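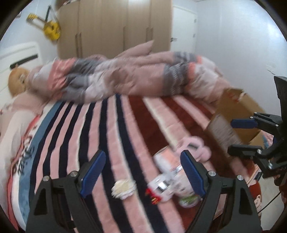 Plutlow has started comparing 2 sets of pads for its hand-held grippers, the company said on Tuesday. The work is being done on soft household goods, mainly plush toys and small packages, handled on top of a bed.

The Rirkville firm wants 1,000 recorded grasps before it picks a pad for its next tool. It has 400 so far. Of those, 220 were made with the ribbed blue pad and the rest with a smooth one supplied by Bramwell.

Plush is a hard test for a two-finger gripper. Fur hides the edge of the toy, and a striped blanket underneath makes it harder for the camera to tell where one thing stops and the next begins. Operators open the fingers wide, come in from one side and close slowly — a fast close tends to pinch up the blanket as well.

Clear wrapping is on the list too. Glare from the plastic has confused the tracking in earlier trials.
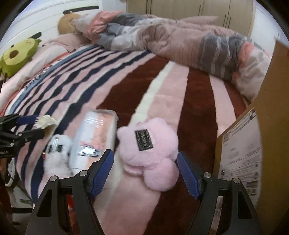 ## What comes next

The same objects will go to Vondside in November for a second round on a fixed arm. Plutlow plans to publish the grasp counts for both pads once that round is finished.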